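Reprise du banc à l'atelier, épisode de calage

L'enceinte est remontée depuis dimanche dans le fond de l'atelier partagé de Lostitz, à la même place qu'avant le déménagement des étagères. J'ai gardé la structure en profilés et les rideaux noirs. La table reste la même aussi, en bois clair, et elle reçoit toujours trop de soleil l'après-midi. Je note surtout ce qui a changé dans le montage, pour m'y retrouver plus tard.

Pour ceux qui arrivent en cours de route : deux bras, une pince à deux doigts sur chacun, une petite caméra au poignet et une vue stéréo au-dessus de la table. Le logiciel de commande s'appelle Skatano, je l'écris moi-même et il ne tourne que chez moi. La tâche de référence n'a pas bougé depuis l'hiver : prendre des petites peluches sur la table et les déposer dans un panier en osier, ou l'inverse. C'est bête, mais une peluche se déforme, n'a pas de face de prise évidente et pardonne les efforts excessifs.

Premier point, le jeu dans la pince droite. Les doigts avaient pris un débattement latéral de 2 mm en bout, ce qui suffit à rater une prise sur un objet étroit. J'ai d'abord soupçonné le servo, à tort. Le jeu venait de la liaison entre les biellettes et le corps : les alésages du plastique s'étaient ovalisés. J'ai repercé, posé des bagues en laiton et remonté au frein-filet faible. Après démontage complet du corps, il faut refaire la butée d'ouverture, puis celle de fermeture, dans cet ordre. L'inverse marche aussi mais oblige à repasser deux fois par le menu de configuration.

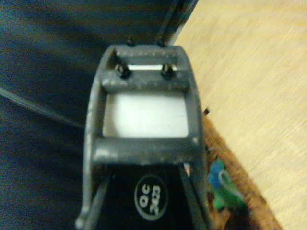
La butée de fermeture se règle à courant limité. Je ferme à vide jusqu'au contact des doigts, je relève la position du codeur, puis je retire une petite marge. Sur la pince droite, la valeur retenue est 3094. Celle de la gauche est différente et je ne l'ai pas touchée, le bras gauche n'ayant pas été ouvert. Si quelqu'un reprend mes fichiers : la valeur est dans le profil du bras et non dans celui de la pince, ce qui est une erreur d'architecture que je traîne depuis le début.

Deuxième point, les câbles. L'ancien passage longeait le coude par l'extérieur et se coinçait dès que l'avant-bras dépassait une certaine rotation. J'ai laissé une boucle libre à la base et fixé le reste par colliers, sans serrer à fond. Un collier trop serré sur un câble de bus finit toujours par donner une erreur de communication intermittente, c'est-à-dire la pire espèce. J'en ai eu une en août dernier, qui m'a coûté deux soirées avant que je ne pense à couper le collier.

Troisième point, la caméra de poignet. Son support imprimé venait de la série Gamage, une petite collection de pièces que j'avais dessinée pour un autre bras. Il fléchissait à l'accélération. La nouvelle version est plus épaisse côté fixation et s'imprime couchée, couches parallèles à l'effort. Le flou de bougé reste présent pendant les mouvements rapides, mais c'est une affaire de temps de pose et pas de rigidité. À 30 images par seconde avec cet éclairage, j'ai peu de latitude. Fermer davantage les rideaux supprimerait les reflets et allongerait encore la pose.

Reste la vue d'ensemble. Les deux objectifs sont des grands-angles et la distorsion est forte : les bords de la table partent en courbe. J'ai refait l'étalonnage avec une mire rigide, la feuille collée sur carton ayant gondolé. L'erreur de reprojection est redevenue acceptable au centre et médiocre en périphérie, là où je ne fais de toute façon rien d'utile. Le bas de l'image est masqué sur une bonne bande, je l'exclus du traitement par un simple polygone.

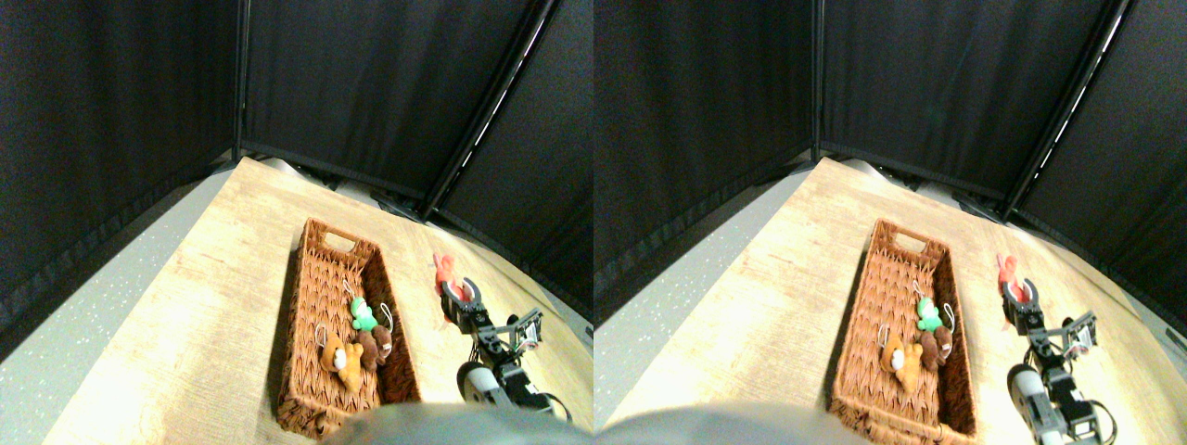

Dernière modification de cette page : 4/7/21

Les peluches portent chacune une boucle blanche, et c'est un vrai sujet. Saisie par la boucle, la peluche pend, tourne et arrive n'importe comment au-dessus du panier. Saisie par le corps, elle reste en place entre les mâchoires. J'ai donc ajouté dans Skatano une pénalité sur les points de prise trop proches d'une zone claire et fine. Le filtre est grossier. Il confond parfois la boucle avec un reflet sur la table, surtout vers le fond, où le bois est presque surexposé.

La peluche rouge est le cas commode, le contraste avec le bois étant franc. La brune, une fois au fond du panier, se confond avec l'osier brun-rouge et la segmentation par couleur n'en tire rien. J'utilise la profondeur pour celle-là, avec un résultat moyen : le tressage produit des appariements faux, le motif en chevrons se répétant trop régulièrement. Un fond uni dans le panier réglerait l'affaire, mais je préfère garder la difficulté pour l'instant.

Pour la suite, j'hésite entre deux chantiers. Le premier consiste à porter la commande sur la carte Narkow, que j'ai routée au printemps et qui attend ses connecteurs. Elle remplacerait l'adaptateur USB et donnerait enfin un horodatage commun aux deux bras. Le second est la compensation de gravité, actuellement limitée à une table de valeurs relevées à la main — correcte près du centre, fausse bras tendu. La carte passera sans doute d'abord, les connecteurs étant commandés.

Les fichiers du support de caméra et les bagues sont dans l'archive habituelle. Vis M3 partout, sauf les deux de l'étrier arrière.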